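The Tralluvis open day

Tralluvis is the simulated workroom run by the small robotics group at Polik, and once a year they let people like me in to gawp at it. I went on 9/15/24, and most of this entry comes from my notes (and from pestering Fotini Karamanlidis, who ran the demonstration).

The room

It's all rendered, the plank floor and the clock on the wall included. A white arm works at a big dark table, with its parts gathered on a blue tray, and a smaller black arm sits on a pedestal at the back.

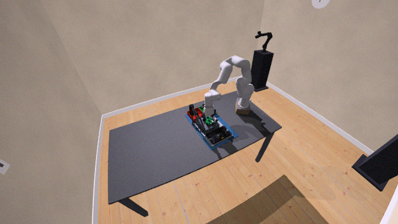 The task

The job is sorting and handling small electronic parts, with a red bin and a green bin at the far end of the tray. Sounds dull, I know, but I stayed for 21 runs and missed my bus! Gunārs Uibo built the first version of the tray in August and has redrawn it more than once – he still isn't happy with the spacing.

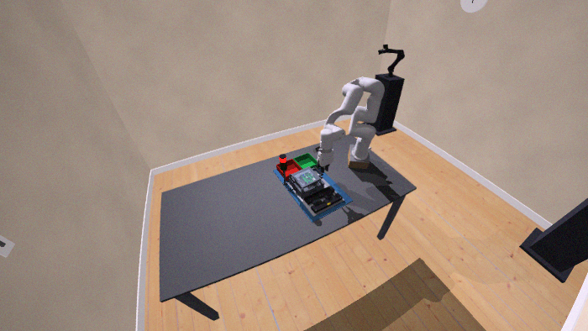
The gripper view

This was my favourite bit. You get a round, bendy picture from down by the gripper, with the fingers reaching up the middle and the bins right at the top. 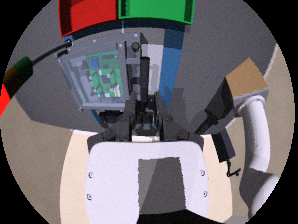 Fotini let us try the controls in pairs. I was with Azadeh Bagheri, who had clearly done this before, and I spent most of my turn going left when I meant right. The best visitor score was 90 out of 100, and it wasn't ours.

Running the arm

The group keeps every run, good or bad, and had 2,483 of them saved by the time I left. Visitors' goes are stored in a separate folder called Makokha, so mine is in there somewhere.

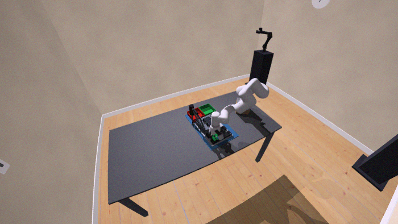 Visiting

Booking is by email and places go quickly. Bring a jumper – the real room is freezing.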